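Lost Property at Bencombe Station: What Gets Claimed and What Doesn't

Project report, Gwenaël Fleury and Florin Pîrvu
24 Feb 2019

2. Method

We worked from the paper log kept at the ticket office in Bencombe. It covers August, the busiest month on the Rirlow line, and has 300 entries. Each entry gives the date, the place the item was found and a short description – sometimes just one word. We typed the entries into a spreadsheet and sorted them by type. Gwenaël did the typing and Florin checked every page against the log. Two entries could not be read and were left out of the tables.

Small things gave us the most trouble. A toy might be logged as "toy", "child's item" or "misc.", depending on who was at the desk. We put all of these under one heading, Toys and Small Items. 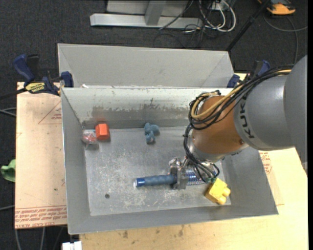

Figure 1. Small items in a metal bin, among them a dusty-blue plush-like toy.

3. Results

Owners came back for 54 percent of umbrellas and coats but only 31 percent of toys and small items. Phones and keys were mostly claimed within a day. Gloves were almost never claimed, even in pairs.

Distance seemed to matter too. Items found on trains from Clamuvau, at the far end of the line, stayed in the office longer than items found on the platform. The log does not say where owners live, so we could not test this properly.

4. Problems

One month is a short period, and August has more visitors than usual. We would like to repeat the count in winter, using a fixed list of item types at the desk.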